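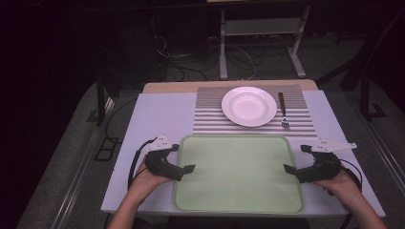

Como se põe uma mesa para uma refeição simples?

Com um individual por pessoa, o prato pousado em cima dele e o garfo ao lado. O tabuleiro serve para levar e trazer a loiça e sai da mesa antes de as pessoas se sentarem.

COMUNICADO DE IMPRENSA

Likar lança programa de mesa posta para cantinas pequenas e salas de refeições de empresas

Programa arranca em dezembro com uma coleção da Trarer e sessões práticas de 45 minutos

A Likar, empresa de artigos de mesa e de serviço, apresenta em dezembro o programa Maltudia, dirigido a cantinas pequenas, salas de refeições de empresas, residências de estudantes e centros de dia. O programa junta o fornecimento de loiça, talheres, individuais e tabuleiros a sessões práticas sobre a forma de pôr e levantar a mesa.

A proposta parte de um problema corrente nestes espaços. O tabuleiro é usado para ir buscar a comida e acaba por ficar na mesa durante toda a refeição, com o prato, o copo, o pão e os talheres em cima. Numa mesa de quatro lugares, quatro tabuleiros ocupam quase toda a superfície e deixam pouco espaço para um jarro de água ou uma travessa comum.

No Maltudia, o tabuleiro volta a ser um objeto de transporte. Cada lugar é marcado por um individual, que fica na mesa do princípio ao fim do serviço. O prato vai para cima do individual e o garfo para a direita do prato, com os dentes virados para a beira da mesa onde a pessoa se senta ou para o lado oposto, conforme o hábito da casa. A Likar não impõe uma regra neste ponto e pede apenas que todos os lugares da mesma sala fiquem iguais.

A coleção

Os artigos do programa são produzidos pela Trarer e vendidos em conjunto ou em separado. A coleção de arranque inclui:

Prato fundo de aba larga, em branco, para sopa, massa, arroz ou salada.
Prato raso, em branco.
Garfo, faca e colher com cabo de madeira escura.
Individual às riscas, em cinzento e branco.
Tabuleiro de cantos arredondados, em verde-claro, com rebordo.

O prato fundo de aba larga foi escolhido como peça principal por servir para a maior parte dos pratos do dia. A aba permite pegar no prato sem tocar na comida e dá apoio ao polegar quando se passa o prato do tabuleiro para a mesa.

Os talheres com cabo de madeira devem ser lavados à mão e secos logo a seguir. Para as casas que só usam máquina de lavar, há uma versão toda em metal, ao mesmo preço. Os individuais limpam-se com um pano húmido e guardam-se na horizontal, em pilhas de até 80 unidades.

As sessões práticas

Cada sessão dura 45 minutos e decorre na própria sala de refeições, fora das horas de serviço, com grupos pequenos. Os participantes trabalham numa mesa e seguem o percurso completo: trazer o tabuleiro, pousá-lo em frente ao individual, passar a loiça, retirar o tabuleiro e, no fim, fazer o caminho inverso.

Parte do tempo é dedicada à forma de pegar no tabuleiro. A recomendação é usar as duas mãos, uma de cada lado, a meia altura dos lados curtos ou compridos consoante o tamanho da mesa. Pegar só pela frente faz com que o peso caia para o lado oposto, o que se nota mais quando há sopa. O tabuleiro deve ser levantado na vertical até passar a altura dos copos e só depois afastado da mesa.

As sessões tratam ainda da distância entre o individual e a beira da mesa, da posição do prato quando o lugar tem pouca largura e da ordem de recolha – primeiro os talheres, depois os pratos, por fim os individuais.

Resultados da fase de ensaio

Antes do lançamento, o programa foi ensaiado durante três semanas na sala de refeições da Adams, empresa de embalagem, que serve almoços em dois turnos. A sala tinha 33 lugares e usava tabuleiros individuais em todas as mesas. Durante o ensaio, os tabuleiros passaram a ser recolhidos logo após a colocação dos pratos e ficaram empilhados junto à entrada da copa.

A equipa da sala pediu duas alterações, que já constam da versão final. A primeira foi um rebordo um pouco mais alto no tabuleiro, para segurar melhor os talheres soltos. A segunda foi a possibilidade de encomendar individuais sem encomendar pratos, uma vez que a casa quis manter a loiça que já tinha. A Adams continua a usar o sistema depois do fim do ensaio.

Encomendas e marcações

As encomendas abrem em dezembro, com um mínimo de três lugares completos por pedido. As sessões práticas podem ser marcadas de segunda a sexta-feira e são gratuitas para encomendas a partir de 33 lugares. Abaixo desse número, têm um custo por grupo, indicado no orçamento.

As casas que preferirem ver os artigos antes de encomendar podem pedir um lugar de amostra, composto por individual, prato fundo, garfo e tabuleiro. A amostra é enviada por correio e deve ser devolvida ou paga no prazo indicado na guia de entrega.

Sobre a Likar

A Likar vende artigos de mesa e de serviço a cantinas, residências e empresas. Trabalha com encomendas pequenas e faz reposição de peças avulsas em todas as coleções do catálogo.

Contacto para a imprensa: Likar, gabinete de comunicação.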